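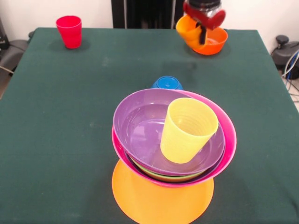
Chapter 3
Clearing, Stacking and Carrying Tableware

In this chapter you will learn how to:
clear a table in a sensible order
build a stack that can be carried safely
tell which items nest and which only look as if they do
set out a clearing station for a dining room
store plastic tableware between meals

Words you will meet: nest, foot ring, rim, well, clearing station, scraping, mixed stack, footprint

Clearing is often the first job given to a new member of staff, and it is usually taught by telling them to copy whoever is standing next to them. As a result, each dining room has its own habits, some good and some poor. The methods in this chapter are suited to schools, day centres, nurseries and small canteens, where most of the tableware is plastic and most of the clearing is done by hand.

Chapter 2 dealt with laying tables. You should have read the section on place settings before going on, as the order of clearing follows from it.

3.1 What makes a stack

A stack is any group of items resting on one another. A nested stack is a stack in which each item sits inside the one below. Plates of the same pattern nest well. So do bowls of the same pattern, provided they are empty and the same way up. Cups nest if they taper, meaning that they are wider at the mouth than at the base, though straight-sided cups do not nest at all.

A mixed stack contains more than one kind of item. The usual order is plate, then bowls, then cup. The plate gives the stack its footprint, which is the area it covers on the table or tray. Bowls go on the plate with the largest at the bottom. One cup may stand in the top bowl.

Mixed stacks are common at the end of a meal because diners make them without being asked. A child who has finished will often put the bowl on the plate and the cup in the bowl, then push the whole thing towards the middle of the table. Staff should check such stacks before lifting them.

Look again at the opening photograph. The stack on the green cloth has an orange plate at the bottom, with a pink bowl, a green bowl and a purple bowl above it and a yellow cup in the top. The order is correct. The fault is in the seating of the bowls. The pink bowl and the purple bowl are both tilted, so the rims lie at different angles, and the cup leans against the side of the purple bowl. A stack in this condition should be taken apart and rebuilt before it is carried.

3.2 Why bowls tilt

There are three common causes.

Food or cutlery left in the lower bowl. A single teaspoon is enough to lift one side of the bowl above. Remove all cutlery before stacking.

Bowls of different shape. Two bowls may have the same width at the rim and different depths, or different curves in the wall. The upper bowl then rests on its side wall and rocks. Sets bought at different times are especially likely to do this, even when the supplier gives them the same name.

A bowl set down off centre. Many bowls have a foot ring, the small raised circle on the underside. The foot ring should rest in the well, or lowest part, of the item beneath. If it is set down on the slope of the wall, the bowl will lean. Turning a bowl upside down lets you see the foot ring and compare its width with the well it has to fit. The blue bowl behind the stack in the photograph is this way up.

3.3 Case study: Gulby Day Centre

Gulby Day Centre serves a midday meal to 277 people in two sittings. Until June of the year before our visit, the tables were cleared by carrying everything to the kitchen hatch and sorting it there. Elin Morgan, the catering supervisor, found that a queue formed at the hatch during the first sitting and that the second sitting began late.

She put a clearing station at each end of the room. Each station was a square table covered with a washable cloth, with a scraping bin beside it and a tub for cutlery underneath. Staff sorted items at the station and sent single-kind stacks to the hatch. The centre owned 500 bowls in two patterns, Gronberg and Vosonov, which had been used together. After a trial, the two patterns were kept to separate sittings.

Ynyr Craddock, who worked at the hatch, described the change as follows: "I used to be pulling bowls apart all dinner time. They stick when they're wet and they're not a pair. Now I get plates, then bowls, then cups, and I can load the machine straight off."

One difficulty remained. Cups were still being left standing on the tables after the stacks had gone, as they had been before. Morgan now asks one person at each sitting to collect cups only.

3.4 A working order for clearing

1. Wait until everyone at the table has finished.
2. Remove jugs and serving dishes.
3. Collect cutlery into the tub.
4. Scrape plates and bowls.
5. Collect plates and stack them by pattern.
6. Collect bowls and stack them by pattern.
7. Collect cups. Empty them first.
8. Wipe the table or change the cloth.

Do not build a bowl stack higher than you can see over when it is on a tray.

Before you read on

Collect a plate, several bowls and a cup from your own kitchen or training room. Build a mixed stack in the order given in 3.1. Check the rims from the side. If any bowl tilts, find the cause using 3.2 and write it down. Keep your notes for the storage exercise in 3.6.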